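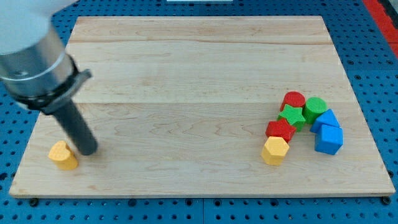 I'm trying to decide whether to keep the Prulach shape blocks as a play set or break them up and use only the plain ones for building. We bought the box of 88 secondhand in Pirnside, and my daughter has had it since February. She likes the fancy shapes, but they don't do much in a tower. The yellow-orange heart is a good thick piece and it stands fine, but there's a notch in the top and you can't set much on it. The green star has its points, and the red and green cylinders get used for everything. I've been giving her a few at a time on a plain board like the light wood one, and she does more with eight blocks than with the whole box. So do I pull the hearts and stars out for good, or leave them in?
Posted by millcreek_dad
Tue 22 December

Leave them in. Kids use the odd shapes as people and food and whatever else. Ours had a heart that was a bus for most of a year. If you take out everything that doesn't stack you're left with a box of bricks.
Posted by oatmealraisin

I'd pull them. I ran a home daycare for 6 years and the shape pieces were always the ones on the floor at the end of the day. Put them in a separate bag and bring them out for sorting or tracing. They're good for tracing because they're thick enough to hold still with one hand.
Posted by thirdshelf

On the floor at the end of the day could mean they got played with the most.
Posted by oatmealraisin

Could be. The way ours were played with, it was mostly throwing.
Posted by thirdshelf

Different question, what did you do for the board? I've been looking for something flat to put on the carpet. Cerkodness has a play board for $69 and I can't see paying that for a flat piece of wood.
Posted by jtwelve

Don't buy the Cerkodness one. The board itself is okay but it has a raised lip on all four sides, and a tower built near the lip gets knocked over every time a sleeve catches on it. A plain rectangle with no lip is better. Any lumber place will cut you one. Sand the edges, round the corners a bit, and leave the top bare or give it one thin coat of something. If you make it glossy the blocks slide.
Posted by splinterbox

I have to disagree on leaving it bare. Bare wood picks up juice and marker and you never get it out. I put 3 coats of a matte water-based finish on ours and nothing slides. It was a slow job with the sanding between coats, but it wipes clean now. Let it cure well before a kid uses it.
Posted by kettle_on

Marker on a play board doesn't bother me. I sand mine again every spring and that takes care of it.
Posted by splinterbox

You must have more time in spring than I do.
Posted by kettle_on

For jtwelve - ours is just a plain board I had in the garage, sanded and left bare so far. It has a couple of stains already. I might do the matte finish when it's warm enough to work out there. On carpet I'd put one of those rubbery shelf liners under it or it will walk.
Posted by millcreek_dad

Thanks. Shelf liner I have.
Posted by jtwelve

Going back to the first question, does your box still have all its cylinders? We had the same Prulach box and the cylinders were what we ran out of. Khan makes a bag of just cylinders that is very close in size. The green is a little darker than the Prulach green and my son noticed right away, but he got over it. If you add those you can leave the hearts and stars where they are, and there will still be enough to build with.
Posted by bluebin

I didn't know Khan sold them by themselves. Are they the same height? If they're off even a little you can't use them under a bridge with the old ones.
Posted by millcreek_dad

I put one of each side by side and laid a ruler across. It sat flat. I only checked two so I can't speak for the whole bag.
Posted by bluebin

Mine were not all the same. Most matched and a few were short enough that a long block rocked on top. I sent the bag back and the second one was better. Check them on a flat table when they come.
Posted by thirdshelf

Okay, I'm going to order the Khan bag and leave the shapes in the box for now. I'll keep doing the small batches on the board and swap them out every few days. If the hearts end up under the couch I'll bag them up like thirdshelf said.
Posted by millcreek_dad

They will end up under the couch.
Posted by thirdshelf

So will the cylinders. They roll.
Posted by oatmealraisin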